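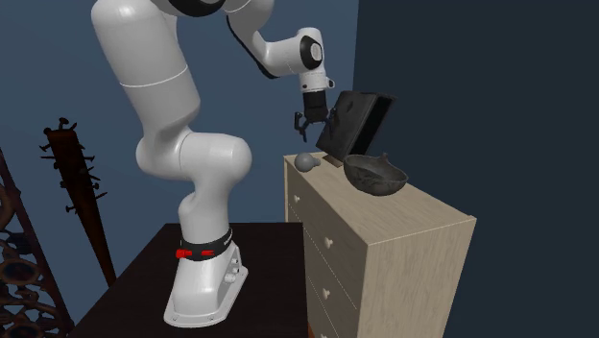
*by Kurniawati Halim, filed under: sim stuff, long evenings*

So I've been collecting demos again! The goal for August is 100 good ones for the chest-of-drawers task, all in simulation, all driven by me with a controller in my lap and a mug of tea going cold next to the keyboard.

The room gets dressed from a big mixed bag of props, and I love what it comes up with. Spiked club behind the table? Sure. Fancy carved screen? Why not. The learner has to cope with whatever is standing around, so I leave the decor switched on even when it makes me giggle.

The hard part is the top of the chest. I want the arm to come down over the little gray gourd-ish thing without bumping the dark slab leaning right beside it, and there's not much room for two open fingers in there. My first 9 tries tonight were awful. I kept coming in too fast, panicking, and wiggling (you can really see the panic when you plot the wrist angles). I kept 2 of them and threw out the rest.

Kamil Štěpánek thinks I should save the messy ones too, in a separate folder, so the model gets to see some recoveries. Kiros wants only clean runs. I'm leaning toward Kamil, mostly because I'm so good at producing messy ones.

What helped in the end was stopping for a second above the chest before going down. Slower episodes, sure, but my last 7 all look alike, and I like that.

Tomorrow I'm moving the bowl closer to the slab and starting over. If anybody has a decent trick for labeling pauses, please leave it in the comments!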